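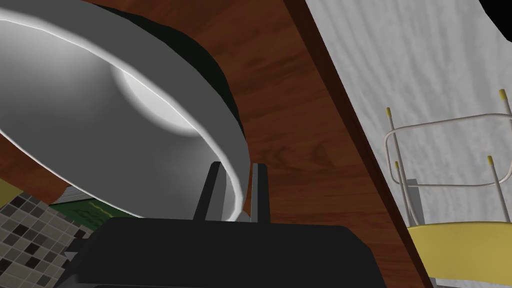 Vurnia Home Rooms 2.4
Simulated household rooms for two-finger arms
By Neagu, Brundbridge

Overview | What you get | Chores | Requirements | License | Notes from the bench

Vurnia Home Rooms is a library of simulated rooms and household objects for people who are trying to get a robot arm to do housework. You load a room, drop in your arm and your controller, pick a chore, and let it run overnight. In the morning you have a score sheet and a folder of wrist camera views, and usually a lot to think about.

It's the part of our catalog we get the most mail about, and most of that mail asks some version of the same thing: can they do it yet? Can one of these arms clear a table in a home it's never been in? The answer on our own benches is "some of it, some of the time, and more than in March." There's a longer answer further down.

What you get

The rooms are dressed like places people live in, with patterned tile, art on the walls, furniture in strong colors, wood grain that runs the wrong way for your edge detector. Early testers asked if we could ship plain gray versions as well. We do (look in the folder called quiet), but please spend most of your time in the busy ones. A policy that does beautifully on a bare tabletop can go completely to pieces next to a mosaic.

1,400 household objects are in the base library: bowls, mugs, pans, books, baskets, brushes, boxes with lids and boxes without. Each one has a mass, a friction setting and a collision shape you can edit. Thin rims are modeled as thin rims. We used to fatten them to keep the physics calm, and it made every bowl far too easy to pick up, so that's gone.

Room layouts shuffle. Ask for a shuffle and the table moves, the chairs move, the clutter changes, and the light goes from bright to dim or back again. There are 3,000 saved layouts if you'd like to compare your results with someone else's, and every one has a permanent name so you can put it in a paper or an email.

Wrist, shoulder and ceiling cameras are all set up when you open a room. Turn off what you don't want.

Biltilow, our run manager, is included. It queues the chores, restarts the ones that hang, and writes the score sheet as a plain text file. It does not need an account and it doesn't phone home.

Chores in this release

Clear the table. Bowls, books and cups go to the spots you've marked.
Stack bowls, same size and mixed sizes.
Shelve books, spine out. Spine in scores half.
Load a basket from the floor.
Wipe a tabletop with objects on it. They have to be lifted or moved and then put back.
Push in chairs. (New! We love this one.)
Find the table. The arm starts facing somewhere unhelpful and has to look for its work.

Each chore runs at 10 difficulty settings. Setting one is a single object in good light with lots of room for the fingers. The top setting is a dinner party's worth of mess, and no controller we have tried has finished it.

Scoring

A chore is scored on whether the job is done, how long it took, and what got bumped on the way. The third number is the one to watch. Plenty of controllers will clear a table if you let them shove the bowl across it, and in simulation a shoved bowl costs nothing. In a kitchen it costs you a bowl. You can set a bump limit per object, and when it's passed the run ends right there.

Requirements

A desktop machine with a recent graphics card. One room runs fine on a gaming laptop with the fan going hard. Running many rooms side by side needs more memory, and the sizing sheet in the download covers that better than I can here. Arms load from the usual description files. Any parallel two-finger gripper should work. Suction cups load but the seal model is still rough, and we'd like your bug reports. Hands with more fingers than two are not supported in 2.4.

Notes from the bench

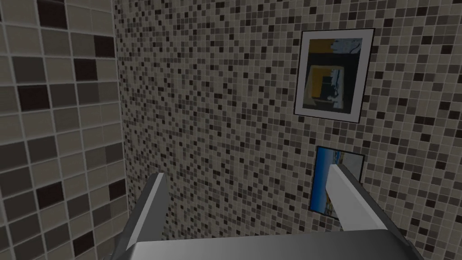

Banafsheh Rashti, test bench, Neagu | Updated 2024-07-02

Fingers open, nothing between them, and a corner full of tile for company. If you work with wrist cameras you'll know this kind of view very well! The left wall has big square tiles and the other one has tiny ones, and there are two pictures hanging on the mosaic. For a person it takes no effort at all to see that none of this needs picking up. For a controller it's a fair amount of work. A framed print is a rectangle with hard edges and good contrast, and so is a book on a table, and I've spent long afternoons with controllers that couldn't leave wall art alone.

So find-the-table is my favorite chore in the set, even though it sounds like nothing. The arm has to decide there's no job in front of it and go look somewhere else. We ran 1,932 trials of it while we were getting this release ready, mostly in dim light, and I read through a silly number of the logs myself. The failures come in clumps. Some controllers sweep back and forth across the same bit of wall until time runs out. Some commit early to a dark tile. My least favorite kind just stops and reports success.

Then there are bowls. The view at the top of this page has the end of a big gray bowl between the two fingers, rim tilted, with a green thing a lot like a book partly under it and a yellow chair over past the edge of the table. A year ago I'd have told you a bowl by the rim was close to solved. I was wrong about that, happily wrong, it's a lovely problem. With one finger inside and one outside you've got a curved surface on both sides and most of the weight hanging out away from you. Close too far down and you wedge it. Close too high and it swings. And if the bowl is overlapping something else, the controller has to care about the something else too, and most of them plan as if the bowl were alone in the world.

Where I think things stand, for anyone who came to this page wondering whether to wait for the robot or just do the dishes:

Single rigid objects on a clear table are in good shape. Cups, boxes, cans, go ahead and expect it to work.

Bowls and plates depend on the angle. Flat and upright, pretty good. Leaning on things, I'd stay in the room.

Books are better than I'd have guessed, provided they're closed.

Wiping is coming along fast. The wipe itself was never the trouble, it's the putting back, and there's been real progress on that since March.

Chairs are a riot. Thin metal legs confuse depth estimates, and the arm will often reach straight through the gap where it thinks a chair back is. I've got a folder of these and I'd share it with anybody who asks.

Whole rooms, start to finish, with a person's idea of tidy at the end? Not yet. I do my own dishes. But I've been at this bench long enough to remember when the chore list was "touch the cube," and now I'm writing bump limits for dinner tables, and that makes me very glad to come to work.

One request. If you get a controller through the top setting on any chore, send us the log, even if the score is ugly. Especially if it's clear-the-table.

Known issues in 2.4

Stacked bowls of identical size can settle into one another by a hair when physics is set to fast. Use normal for anything you plan to publish.
The basket handle has no collision shape. Fixed in the next release.
Shuffle sometimes puts a chair against the table so tightly that push-in-chairs is finished before it starts. Biltilow marks those runs "free" and leaves them out of the score.
Wood grain may shimmer in the ceiling camera at low resolution.

License

Free for classrooms and for personal projects. Labs and companies take a per-bench license, and every bench license includes both folders of rooms, all the objects and Biltilow. Layout names stay valid after your license ends, so old results can still be compared.

Related: Vurnia Laundry Set | Vurnia Workshop Rooms | Biltilow manual | Release history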